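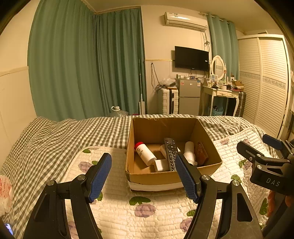 Packing the small box on the bed, both grippers out.

From: Paloma Wojcik
To: home-collection list
Subject: Re: what are we really spending next year?
Date: July 17, 2022

Hi Njoroge, hi everyone,

Sorry for the slow reply, I wanted to go through the invoices properly before I opened my mouth. My answers are under your bits.

Njoroge Mwakyusa wrote:
> Could someone who has been doing the home sessions give me a realistic
> kit list for next year? I have the Verstraete quote for more hand-held
> grippers and it's fine as far as it goes, but it's only the grippers.
> I need to know what else gets used up, what gets broken and what we
> keep borrowing from each other. I'd also like a view on whether we buy
> pairs or singles.

Pairs! Please, please pairs. I know singles look cheaper on the sheet and I know Faldale managed with singles all last year, but they were doing drawers and door handles, and we're doing boxes and bags. Have a look at the photo at the top. That's a cardboard box with a bottle, a remote, a white tub and a few other bits in it, sitting on a rumpled sheet, and the box weighs next to nothing. Go in with one gripper and the box wants to come along for the ride. With two you can steady it with one hand and pick with the other, and the recordings are so much more useful for it. If the money only stretches to half the number, I'd still take half the number in pairs.

> Verstraete are offering a service plan as well. Worth it?

Not for us, I think. The arms and pivots have been solid and I've never had to send one back. What goes is the pads. The blue ones with the diamond pattern lose their bite after a while, and you notice it first on smooth things like plastic bottles. We got through 97 pads last year across all the homes, and I had to beg the last few off the Kustby lot, who were very nice about it but have now asked for them back (fair enough). So my vote is to skip the plan and put that money into a proper bag of spare pads. I'd order 161, so every home gets a starter set and we have a decent pile left in the cupboard. It sounds like loads until you remember how long the last delivery took.

> Do you need tables or stands? Predomex have some folding ones in their
> clearance list.

No tables, thanks. The whole point of going into people's bedrooms is that things are on beds and dressing tables and on top of fridges, and if I turn up with a nice flat folding table we may as well stay in the lab. Beds are hard, by the way! The surface gives when you lean on it, the sheet bunches up and the quilt slides about. I'd budget extra time for bed sessions, say 11 minutes a task where we've been allowing eight. That adds up over a day and it ought to be in the plan, or we'll be paying people for hours we didn't put down.

What I would like from Predomex, if they have them, is a couple of decent padded carry cases. At the moment the grippers travel in my rucksack wrapped in a jumper, and I'm fairly sure that isn't what Verstraete had in mind.

> Anything else I'll have forgotten?

Objects. There's no line for them at all and there should be. We've been using whatever is in the house, and that's lovely for variety, but some homes don't have much we can put in a box and I end up buying things at the corner shop and losing the receipts. Bottles with screw caps, small cartons, a soft case or two, a couple of dead remotes if anyone has them in a drawer. About 8 pounds a home would do it. Cardboard boxes we can get for nothing, just cut the flaps off before you go because they catch on the fingers. A roll of tape lives in my bag and I'd suggest one lives in yours.

Power is the other one. Chargers and extension leads, with long cables. Sockets in bedrooms are always behind the wardrobe or halfway up a wall with something else already in them. I've bought two leads out of my own pocket and I'd quite like to stop.

Last thing, on timing. If the order goes in by November we should have everything for the new homes, but pads and grippers need to go on the same order. Last time they went separately and we had a fortnight with grippers in the office and no spares to send out with them. Could you ask Verstraete whether they'd hold the pair price if we split the payment? I asked on the phone and got a sort of maybe.

I've put my numbers in the shared sheet, second tab. The yellow cells are guesses, please shout if yours are better. Faldale people especially, I haven't got your travel costs and I've left that row blank.

Cheers,
Paloma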